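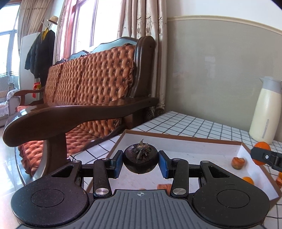

Meirion Gittins had 158 tangerines on the back porch and no plan for any of them.

They had come up from Brinmont in crates, a thank-you from his cousin for two weeks of feeding the goats, and they were wonderful! The skins came off in one pull. The whole hallway smelled of them, right into the coats. He had eaten nine before lunch and he wasn't sorry.

"You have to give some away," said his sister Dankwa on the phone. Her name was Carys, but she had married a Dankwa and liked it so much that everyone in the family called her that now. "Start with the people on your street."

"I'm going to," he said. "I'm sorting them first."

Sorting was the part he loved. He had put the checked cloth on the table by the wall, the good white one with the black lines, and a shallow white tray on top of that, and he was bringing the fruit in a few at a time. Soft ones were for juice. Firm ones with a bit of leaf were for the neighbors – people go crazy for a leaf. Anything lopsided he kept, because in his experience the lopsided ones were the sweetest, and he had been eating tangerines for sixty years.
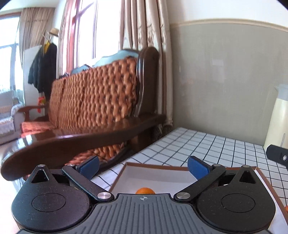
By three o'clock the sun had come all the way across the floor and he had to pull the curtain a little. He made tea. He ate a lopsided one standing up, leaning over the sink, and it was so good that he called Dankwa back to tell her.

"You called me to say it was good?"

"It was really good, though!"

She laughed, and he could hear her kettle starting too, all the way over in Avon. Their mother used to put the peel on the stove in February to get the damp smell out of the house, and he asked if she remembered. She did. She remembered the blue saucepan, and how it got so burned on the bottom that it went out to the shed to hold nails.

"I've still got it," Meirion said.

"You do not."

"It's still got the nails in it!"
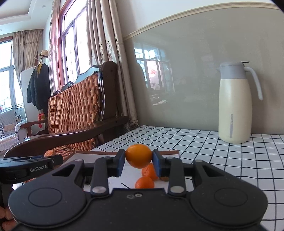 He promised to drive over with a bag of the leafy ones and the saucepan on the seat beside him. The old Skandon had 2,861 miles on its new engine and was running like a dream, and he'd been looking for somewhere to take it. Dankwa said to come for supper. She said to bring the nails too – she had a shelf that needed putting up.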